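5.3 Grasp proposals inside the housing

The results in Section 5.2 were obtained on a flat table with parts laid out under even light, and we do not think they say much. Nearly every grasp planner we know of does well there. The question that started this work was whether the learned proposal network in Pitanix keeps its advantage over a plain geometric planner once the target lies inside a molded housing, close to a wall, with other parts mounted nearby. Our short answer is that it keeps less of it than the table results suggest, and that most of what it keeps comes from a collision check that has nothing to do with learning.

We ran both planners through the same control stack. Detent, our execution layer, takes a grasp pose, a gripper opening and an approach direction, and turns them into a joint trajectory with a force limit on the final segment. It does not know which planner produced the pose. This matters for reading the numbers, as earlier comparisons (our own among them) let the learned planner use a slower approach than the baseline, and slower approaches fail less often whatever the pose. Here the speed profile, the force limit and the retry rule were fixed before the first run and were not changed.

The baseline fits a plane to the floor of the housing, removes it, clusters what is left and proposes antipodal grasps along the short axis of each cluster. It is an old recipe. We added one thing to it, a swept-volume check of both fingers against the housing model during the last part of the approach. The learned planner, Lei, takes the wrist image and an aligned depth map and returns a ranked list of poses with a confidence for each. Lei was trained on 4000 labeled views, of which 928 show a part within one finger width of a wall. We had expected that share to be enough. We no longer think so, and we suspect that adding more views of the same kind would not help much either.

Three properties of the housing cause trouble, and it is worth separating them because they are often lumped together as "clutter."

The first is gloss. The orange plastic throws back the overhead light as bright patches whose position depends on the wrist pose. Depth in those patches is unreliable. Both planners suffer, though in different ways: the baseline tends to find a false cluster at the rim of a patch, while Lei tends to lower its confidence on everything nearby, including parts it could have picked up. Lei's behavior is the safer of the two. It is also hard to tell apart from simply being unsure, and a system that gives up early can post a high success rate on the attempts it does make. We therefore report failures over all requests, and count a refusal as a failure.

The second is the side wall. It slopes, so the free space beside a part shrinks toward the floor. A pose that clears the wall at the height of the fingertips' first contact may not clear it two or three millimeters lower. Lei scores the final pose and does not look at the path. When we ran its top-ranked pose through the same swept-volume check used by the baseline, a large share of its apparent wall failures disappeared. We find this result deflating. The check is a few lines of geometry and was available all along.

The third is the part itself. A circuit board offers two kinds of things to grip: its own edge, and whatever stands up from it. Figure 7 gives a typical request, with a small red board on the floor of the housing near the sloping side wall. A white cylindrical component stands up from the board between the fingers. To a planner working from shape alone, that component is the best object around. It is upright, compact and well clear of the wall. It is also a poor place to hold a board by, and neither planner has any notion of that. The baseline picks standing components often. Lei picks them less often, but we could not show that it does so for the right reason. When we masked the board outline and left the components visible, its ranking hardly moved, which suggests that it has learned something about sizes and heights in our training set and very little about boards.

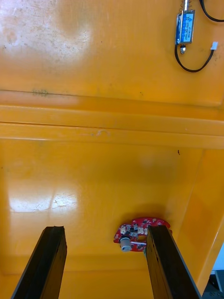

Figure 7. Wrist view inside the orange housing, looking between the fingers. The right finger partly overlaps the red board. The solenoid and its cables at upper right belong to the no-contact region in the housing model.

Orla Noonan, on reading a draft of this section, objected that the masking test was unfair to Lei: hiding the outline produces an image unlike anything in training, and a ranking that stays put under such a change could just as well be called robust. She would accept the claim only if real boards of a different outline gave the same ranking. We think the objection is sound. We have kept the test in, with the weaker reading that it fails to provide evidence of board awareness, and we have not run the version she asks for.

The no-contact region deserves a comment of its own. We mark the solenoid as a box in the housing model and pad the box to take in the cables. This is crude. A cable that hangs in a loop will not stay where the model says it is, and the padding that keeps the gripper away from it also removes approach directions that would have been fine. We tried replacing the box with a segmentation of the live image. It recovered some of the lost directions and introduced a new failure, in which a dark cable was merged with a dark finger and the planner concluded that the gripper was already in collision. Subtracting the finger outline, computed from the known gripper opening, fixed most cases but not those where the cable passed close behind a fingertip. For the runs reported here we went back to the box.

In total we issued 3000 requests, split evenly between the planners and interleaved so that changes in room light would fall on both. The ordering came from a fixed random seed. Of these, 1495 were placed near the side wall by design. Table 4 lists the outcomes by location and by failure type. On the open floor the gap between the planners is small and we would not build an argument on it. Near the wall, Lei without the path check does worse than the baseline; with the check it does better. Anyone who reads only the last row of the table will come away thinking that the learned planner handles walls well -- and we would ask such a reader to look at the row before it.

Two limits should be stated. All requests used one housing design, and the housing model was registered by hand at the start of each session. A registration error of a few millimeters would hurt the path check more than it would hurt Lei alone, so our main finding leans on a step that we did carefully and that a production line may not. The second limit is that our failure labels were assigned from the wrist image and the force trace together, and the two sometimes disagree. A finger brushing the wall and a finger brushing the edge of a board can leave very similar traces. Where the labelers could not settle on a cause we used the category "contact, unresolved," and we have not redistributed those cases among the others.

We also looked at whether Lei's confidence could serve as a trigger for moving the wrist and looking again. A second view from a different angle shifts the bright patches, and this ought to help. It does help, for both planners, by similar amounts. Triggering on low confidence was no better than triggering at random at the same rate. Section 5.4 takes up the choice of the second view, with the trigger left out.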